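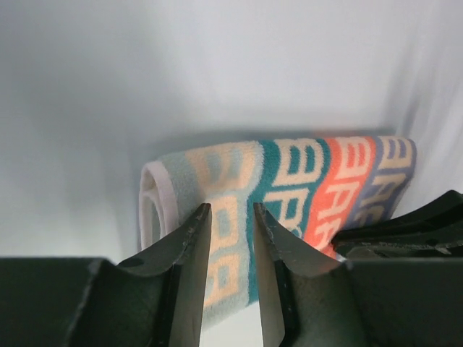 Evening, June. Linen day. Started on the towels at ten past four, when the last load came off the line, and finished a little before six with a break for tea.

Weighed the dry pile in two lots on the kitchen scale before folding. The second lot, the beach and bath sizes, came to 1,906 g. I want a figure for the shelf, as the upper bracket in the airing cupboard has been creeping and I don't trust the plugs behind it.

Method as last month: in half lengthwise, in half again, then in three, with the fold to the front. Terry keeps a rounded fold whatever one does, and pressing it by hand gains very little. The striped one with the lettering is the awkward case. Folded, the characters land sideways or upside down and can't be read, so it has to be recognised by its colours. The gray-green band is the widest and I have settled on keeping that showing. Coral further along. The pinkish-white hem loops over at the end and will not lie flat against the rest.

Setsuko Tamura rang while I was halfway through. She rolls hers and says she gets more on a shelf. Possibly so, but a rolled stack on a slatted shelf wants a lip at the front, and mine has none. She is at Merkosier until the end of the month and will bring back the Edura catalogue with the brackets in it.

Shelf measures 717 mm between the uprights. Two stacks side by side leave a gap too narrow for a third, so the flannels went in there on end.

Still to do: pillowcases, the blue sheet with the torn corner, descale the iron. Check the bracket again in the morning with the weight on it.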